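Velero Household Guide
Section 4. Small Waste Baskets and Floor Mats
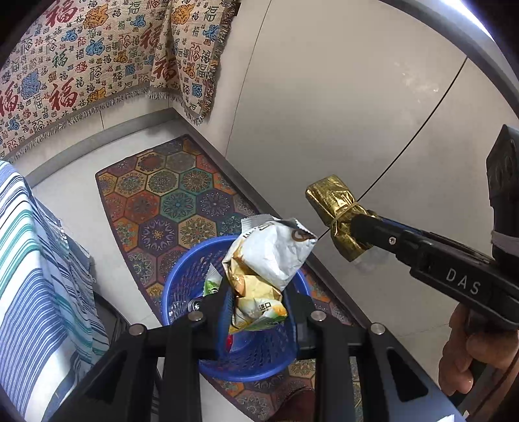

4.1 Scope

This section covers open plastic baskets with perforated sides, used without a lid for dry packaging: snack wrappers, foil, labels and small plastic pieces. Food scraps, liquids and batteries go in the containers listed in Section 5.

4.2 Placing the basket

1. Lay the mat flat. Smooth out any raised edge or corner.
2. Set the basket on the mat with its full base supported. Do not stand it half on the mat and half on the bare floor.
3. Keep the basket at least 20 inches from heaters, stoves and floor vents.
4. Leave the rim clear on all sides. Do not hang bags or cloths over it.

Note: On a patterned mat, small items that miss the basket are easy to overlook. Check the mat each time the basket is emptied.

4.3 Putting wrappers in

1. Empty the wrapper completely. Shake crumbs into the food waste container.
2. Fold the wrapper lengthwise, then twist or crush it into a bundle. Crimped ends should be turned inward where possible.
3. Hold the bundle directly over the basket, below shoulder height, and release it.
4. If the wrapper springs open and stands above the rim, press it down with a flat hand.

CAUTION: Torn foil and hard plastic corners can cut. Do not push down on mixed contents with bare fingers. Wear household gloves or use a gripping tool.

CAUTION: Small round or shiny items may be button cells. Remove and identify any such item before emptying the basket. Keep button cells out of reach of children.

4.4 Emptying

1. Empty the basket when the contents reach the top row of openings, or every 3 days, whichever comes first.
2. Lift by the rim with both hands. Do not lift by the lattice.
3. Tip the contents into a sorting tray and separate them according to local rules. Printed film and foil-lined film are normally treated as mixed waste.
4. Check the bottom of the basket for pieces caught in the openings. Free them from the outside with a blunt stick.

4.5 Cleaning

Rinse the basket with warm water and mild soap once a month. Let it drain upside down for 60 minutes before returning it to the mat. Vacuum the mat on the low setting. Do not use bleach on printed mats.

Revised July 31, 2023. Text: J. Masson. Checked: M. Sutherland.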